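Power Strips and Desk Cords: Questions We Get Asked

Pikthorpe Home Office Help. Answers by Malou Lykkegaard. Last checked in November.

Do I need an expensive power strip?
Probably not. A laptop, a lamp and a phone charger don't ask for much. I'm wary of any box that spends more words on "premium power" than on its electrical rating. Look for the rating and a safety certification mark, and put it back on the shelf if you can't find either.

Is a power strip the same thing as a surge protector?
No, and the packaging doesn't always go out of its way to tell you. A plain strip gives you more places to plug in. A surge protector should say so and give a joule rating. The lower-priced strip in the Mendus range is a plain one, and readers keep writing in convinced otherwise.

Does the protection last forever?
It doesn't. The parts inside wear down as they absorb surges. If yours has a "protected" light and the light has gone out, replace it. A lit one is a good sign, though I wouldn't bet a new computer on it.

Can I plug one strip into another?
No. Get a longer cord or have an outlet put in. The same goes for a space heater on a strip – straight into the wall, every time.

Are the 15-outlet models worth it?
I have my doubts. All those outlets still share one cord and one rating. Zuzanna Wasilewska tried the big Kouris for us and ended up with six chargers on it, four of which she couldn't match to a device.

Should the strip go on the desk or under it?

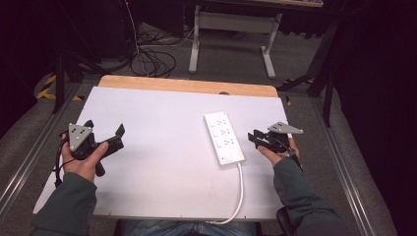

Desk placement is where I part ways with the tidy-office crowd, who want everything screwed to the underside and out of sight. Fine, until you need the switch. On a white tabletop a white strip hardly draws the eye anyway, and lying at a diagonal it leaves the sockets and the little switch near the end within reach. My complaint is the cord. Running down over the near edge toward your lap, it's right where your knees go. Turn the strip so the cord leaves by the back or the side, and keep the slack away from your feet and chair wheels.

Do cable trays help?
Sometimes. The Rambridge tray costs $19 and holds cords off the floor. It also makes it easy to forget what's up there, so take everything out now and then and feel for damaged insulation, with the power off.

When should I throw a strip away?
When it's cracked, scorched, buzzing or warm to the touch, or when plugs slide out on their own. Don't tape it up and don't pass it on to a relative.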